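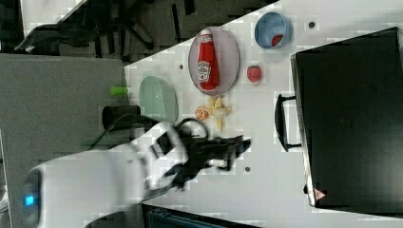 *Ketchup on a plate, strawberry on the side.*

# Calling the class of whenever: notes for the annual giving session

Monday, right after lunch, so start loud. Lights up. Wait for the coffee people to sit.

**Opening (3 min)**

- Ask for hands: who has phoned an alum and reached the alum's mother? Keep yours up longest.
- Tell the one about the man who thought I was calling about his overdue library book. He was 58. He offered to pay. I took the gift and let the library sort itself out.
- Say where I work: Nisbet, day and boarding, three people in the development office if you count me twice.

**The list we started with (6 min)**

- When I arrived we had 2,000 alumni on file. Lovely round number. I should have been suspicious.
- We moved everything from index cards and one heroic spreadsheet into Flavix. The move took a summer.
- After merging duplicates and removing a golden retriever (long story, save for Q&A), we had 1,284.
- Pause here. The head of school also paused here.
- Point to make: the shorter list raised more money. We stopped mailing four copies of the magazine to the same house in Ohio, and the house in Ohio wrote to say thank you, with a check.

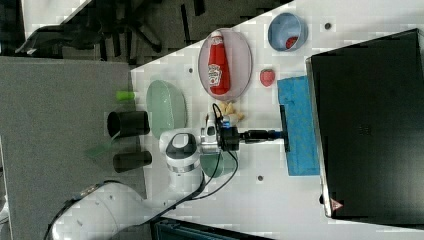 **Blažena Vávra**
*Director of Annual Giving, Nisbet*

**The letter (7 min)**

- Read the old letter aloud. Do not do the voice. (Do the voice if they're laughing.)
- First paragraph mentions "excellence" twice and the reader not at all. I wrote that letter, so I'm allowed.
- New letter: one memory, one ask, one amount. Ours was about the boiler in the old dorm, which everyone who lived there remembers and most people are still angry at.
- It went to the 555 people who had lived in that building. Sellell printed it and spelled my name right on the second try, accent and all. I've framed the first try.
- 70 replied with a gift. More replied with opinions on the boiler. Both kinds got a phone call.

**Parents (5 min)**

- Boarding parents live far away and want news. They don't want *a newsletter*. They want to know if he's eating.
- Have one person whose name they know. Ours has a direct line and picks up until 6:30.
- Never ask for money in the same call where you've just reported a sprained ankle. I have tested this.
- Former parents are on nobody's list. Check yours tonight. They often give longer than their kids do, and they answer the phone.

**The reunion bit (4 min, cut if running late)**

- We used the Cerex room because it was free. It seats plenty and has one outlet.
- Name tags: first name big, maiden name underneath, class year where a person without glasses can find it. I will be firm about this.
- Skip the slideshow during dinner. People talk over it and then feel guilty, and guilty people leave before dessert, which is when the chair stands up and asks.
- If somebody cries at the yearbook table, hand over a napkin, not a pledge card. Pledge card goes in the mail Thursday week.

**Handout**

- Sample letter, both versions. The bad one is on the back.
- Call script. Cross out anything you wouldn't say to a neighbor.
- Duplicate-hunting checklist for Flavix users. Works fine on index cards too, with more sighing.

**Questions**

- Somebody will ask about texting. Answer: yes for under-forties, once, signed with a real name.
- Somebody will ask how to get the board to make calls. Answer: sit next to them and dial.
- If it goes quiet, do the golden retriever. He was listed as class secretary for nine years and his attendance was very good.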